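Week 4: Glazing, gilding and the second firing

Last week covered bisque firing. These notes pick up with the ware out of the kiln, porous and ready for glaze. Read them before the studio visit to Sadholm, and bring closed shoes.

Glaze is a glass that has been made to stick to clay. Silica forms the glass, a flux lowers the melting point, and alumina keeps the melt stiff enough to stay on a vertical wall. If a glaze runs onto the kiln shelf, check the alumina first, then the thickness of the coat. Most student faults come from thickness.

Colour can go under the glaze, in it or over it. Underglaze colours have to survive the full glaze firing, so the palette is limited. Overglaze enamels are painted on ware that has already been glazed and fired, then fired again at a much lower temperature. Pinks and some reds are usually done this way.
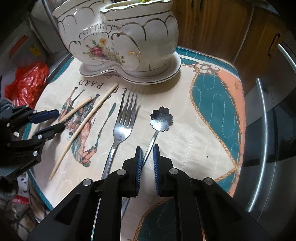

Gold goes on last. Bright gold is a liquid preparation brushed on thinly and fired lower than most enamels. It comes out shiny and needs no polishing, but the layer is very thin and wears with handling. Burnished gold is heavier, comes out of the kiln dull, and is rubbed up afterwards. Neither belongs in a microwave.

Fingerprints are the main cause of bare patches in gilding. Wipe the ware with alcohol, let it dry, and hold it by the foot. Vent the kiln in the early stage so the oils can burn off.

For the tutorial, read chapter 9 of the course reader and write up 3 glaze faults from the Ambrosio test tiles. Give the likely cause of each and what you would change. Nearly 18 tiles are still unlabelled, so use only those with a number on the back.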